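Narnow Crossing Delay Notices, data card and README
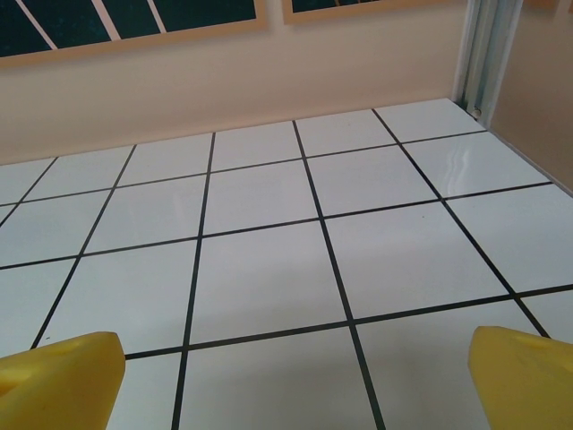
Devendra Gautam wrote on the tracker that a file of delay notices is a file of what port offices chose to admit, and that anyone using it to say which side caused the customs dispute should have to read the notices first. I agree with him, and I maintain the thing. Please read the limits section before the column list.

What is in it

374 public notices of delayed or canceled freight crossings between Narnow and Vella, issued while the two port offices were arguing over who pays for animal and plant checks. Each row is one notice. A notice is not a delay. One bad afternoon can produce several notices, and a bad week can produce none if the person who writes them is off sick.

The file was frozen on 2018-11-21. Later corrections go in corrections.csv and are not merged back, so that people who cite the frozen file are all citing the same rows.

Files

notices.csv: the main table, 12 columns, UTF-8, comma separated
corrections.csv: row id, column, old value, new value, who asked
text/: full text of each notice, one file per row id
codes.txt: the stated-cause codes and how they were assigned
build.py: rebuilds notices.csv from text/ and the hand-coded sheet

Columns

id: our number, in the order we found the notice. Gaps are rows that were withdrawn as duplicates.
issuer: narnow or vella. The port office that put its name on the notice.
issued_at: local time printed on the notice. Vella notices sometimes carry a day and no hour. Those are left without an hour. Please do not fill in noon.
sailing: sailing number if given.
direction: out or in, as seen from Narnow.
cargo_class: the issuer's own wording, trimmed of spaces and otherwise left alone. "Mixed chilled" and "chilled, mixed" are two values. We know.
stated_cause: the cause in the issuer's words.
cause_code: our code, see below.
delay_min: minutes claimed. Blank means no figure was claimed. Zero means the notice claimed zero, and there are a few of those, usually followed by a complaint.
canceled: yes or no.
replaces: id of the earlier notice that this one updates, if it says so.
coder: initials of the person who assigned cause_code.

How the causes were coded

There are 7 codes: weather, vessel, paperwork, inspection, staffing, road queue, not stated. Lanying Su coded the Narnow notices and Shiyu Wan coded the Vella ones. That split was a mistake. If the two of them lean different ways on the line between paperwork and inspection, the lean will look exactly like a difference between the ports. They swapped one batch near the end and disagreed mostly on that line. The swapped batch is marked in codes.txt with both sets of codes, and you can judge for yourself. I would merge paperwork and inspection before drawing any chart.

"Staffing" is used only when the notice says so. Both offices had a reason to avoid the word during the dispute. A low count there tells you how notices were written and very little about who turned up to work.

Limits

The notices come from the two port offices, and both were parties to the argument. Narnow wanted the check fees charged at the far end. Vella wanted them charged at loading. Each had an interest in showing that the other's system caused lines of trucks. I have seen this file quoted as proof for both positions, in one case by people sitting at the same hearing.

There is no baseline. We did not collect notices from before the dispute, and neither office kept them in any form we could get. Any sentence that begins "delays rose" can't be supported from this table. The Shen Freight Forum ran one anyway and has not replied to our request to change it.

Minutes are claims. We asked both offices for gate logs to compare against delay_min. Vella said no. Narnow sent six pages, photocopied, with the arrival column missing. Those pages are not in the release and were not used.

The road queue code covers everything from a broken-down trailer to a haulers' protest on the approach road. Where the text tells them apart, you'll find it in text/. The code won't help you.

Haulers are absent. So are the growers whose loads were waiting. A notice that says "short delay, perishable goods given priority" was true in the opinion of the port office, and there is no column for anyone else's opinion.

Known errors

Row 7 has the direction wrong. It is in corrections.csv.

Several Narnow notices reuse a sailing number on consecutive days. Joining on sailing alone will give you duplicate matches. Join on sailing and issued_at, and expect to lose the Vella rows with no hour.

The replaces column is incomplete. Yufang Cheng went through it and found updates that never mention the notice they update. We filled in only the ones that name the earlier notice, so a plain row count overstates the number of separate incidents. I don't know by how much, and I would be wary of anyone who gives you a figure.

Translated text

Some Vella notices were issued in two languages, and the two versions do not always match. In these cases the text file holds both, and the table follows the first. Zixuan Fu thinks the table should follow the longer one, which would change a handful of cause codes. The argument is open on the tracker under "which version wins". Send examples if you have them. Opinions without examples are already well supplied.

Things we've been asked to add

A blame score. No.

A matching table for Trirkoso, the other port on the strait. Possible, but its office posts notices on a board in the terminal and takes them down when the ship leaves. Without someone going in daily there would be holes, and the holes would fall on the busiest days.

Weather readings. Someone is welcome to do this as a separate file. I'd like to see it, mainly to find out how many of the "weather" rows had any.

Rebuilding

Run build.py from the top folder. It needs Python 3.6 and nothing else. It will stop if a text file is missing and name the id. It won't check that the text matches the row, and that check was done by eye.

Use and citation

Free to use with credit to the Narnow Crossing Notices project. If you publish a chart by port, print the cause codes you merged next to it. We can't make you do that, and so far most people haven't.

Corrections go to the tracker with the row id and a copy of the notice. A message saying that a row is "obviously unfair" to one port will be read and closed.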